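Let the students keep the simulator a little longer

Jul 28, 2018

Every year in our robot club we have the same discussion, and every year I am on the side which is less popular. The question is when the students should leave the simulator and touch the real arm. Most parents say: at once. Many of my colleagues say: after two weeks at most. I say they should stay in the simulator until they are bored with it, and then a little longer.

I understand why people do not agree with me. A simulator looks like a game. When parents visit the club room at Bevwood they want to see motors and cables, and they see their children in front of a screen. One father asked me politely if he was paying for his daughter to play. I answered him not very well that evening, so I will try to answer better now.

The task for this term is called Grustero, a name the students chose themselves, and I do not know what it means. A program must guide a gripper to an object and take hold of it. The object can be placed differently each time, and the program must manage without help. It sounds simple. My students also thought so in the first lesson.

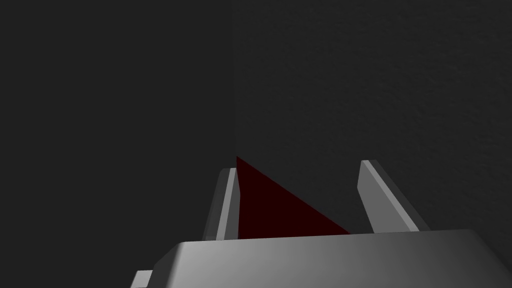
From our Grustero task: the red object between the fingers, close to the left one and not touching the right.

I like to show this view to new students and ask them if the object is held. Many say yes, very quickly. Then I ask what the right finger is doing, and they become quiet. To be between two fingers is one thing, and to be gripped by two fingers is another thing. A student who has learned to see this difference on the screen will write a better program on any machine.

With a real arm this lesson is harder to give. If something goes wrong, first we must check the cable, then the battery, then the screw which somebody forgot to tighten. By the time we come to the program, the lesson is over. In the simulator there is no screw to accuse. Anjani Santoso, who was in my group last year, told me that she hated this. She wanted so much that the computer was wrong. She read her own code for two evenings and found a minus sign in the wrong place. I think she learned more from this minus sign than from anything I explained at the whiteboard.

There is also the matter of money, and I do not want to be ashamed of mentioning it. Our group has 58 members and the club has 2 arms. If each student must wait for a turn, then most of the term is waiting. Last term the students made 298 attempts in the simulator before our open day. I cannot imagine how we could do this with the real arms, even if nothing was ever broken.

My colleague Delyth Rosser has the strongest argument against me, and I must be fair to it. She says that the simulated world is too clean. Things have weight and friction in it, but only the weight and friction that we have typed. A real gripper has dust on its fingers. A student who only knows the simulator, she says, will trust it too much and will be unhappy when August comes and we begin with the hardware. I have seen this happen. Rizal Mangundap was one of our best in the simulator, and his first day with the real arm was a bad day for everybody.

But for me this is a reason to make the simulator more difficult. It is not a reason to leave it early. Our students can work in rooms with strange colours and many things on the shelves, where the program must find what is important among what is not.
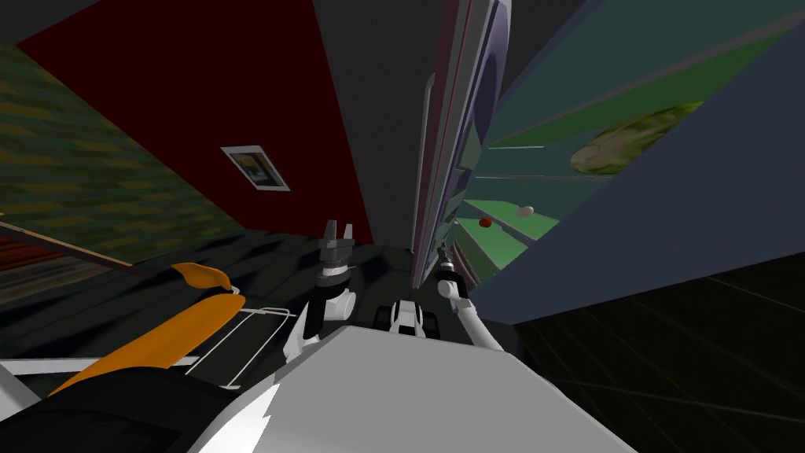 Fitriani Gunawan

A room like this is not pretty. The green and yellow checks on one wall hurt my eyes, and beside them there is a dark red wall with a small picture on it. There is a red ball on a green shelf. If a student has written "look for red" in her program, then she has a problem, and it is a good problem to have before the real arm is switched on. Syafiqah Setiawan met it this term. She was angry for one lesson, and in the next lesson she began to write about shape and size also.

So I ask the parents for a little patience. Come to the club room, sit beside your child and ask what the program did and why. If the child can explain it to you, the time was not wasted. And if the child cannot explain it, I would prefer that the real arm stays in the cupboard for some more weeks.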